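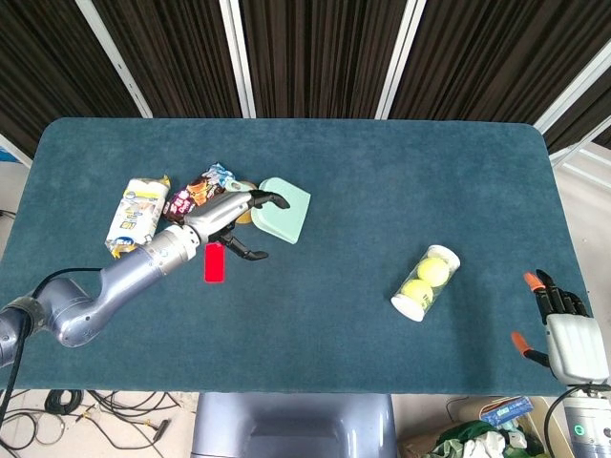
Table with the teal cloth on, brown pleated curtains behind

Covering a big table in felt without glue?

Posted by Olga Espinoza

Hi all, hoping someone handy can help. I've got a large table with rounded corners that I want to cover for board games (we play Grerari most evenings, and the tiles skid about on bare wood and chip). I bought some felt from a shop called Chukwu and it's lovely stuff, but I can't for the life of me get it to sit flat round the corners. It bunches up underneath, and then somebody leans on it and the whole lot shifts.

I don't want to glue it because the table has to go back to being a dining table in June when my in-laws come. Staples make me nervous as well. The top is 70 cm wide at the narrow end, if that matters. Any ideas? Also, how do you clean felt? We do eat while we play, I'm not going to pretend otherwise!

Florencia Rivadeneira

Elastic! I did mine like a fitted sheet and it's been on for two winters. Cut the felt with a good hand's width spare all the way round, fold the edge over to make a channel, sew it, leave a gap, and thread your elastic through with a safety pin. Pull it tight under the table and knot it. Round corners are easier than square ones for this, so you're in luck.

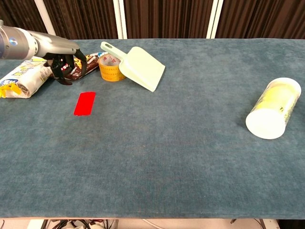

Do iron it first though, on the wool setting with a tea towel over the top, and go slowly. I skipped that bit the first time and had a crease down the middle that dice kept stopping in. If it still creeps, put a rubbery rug underlay beneath it. Mine came from Nillside and I cut it a bit smaller than the table so it doesn't show.

For crumbs, a clothes brush or a lint roller. Chocolate is the one to watch. Let it go hard, scrape it with the back of a knife, then dab with cool water and a drop of washing-up liquid. Don't rub or you'll get a bald bit (ask me how I know).

Zarkutska283

just get a neoprene mat, felt goes bobbly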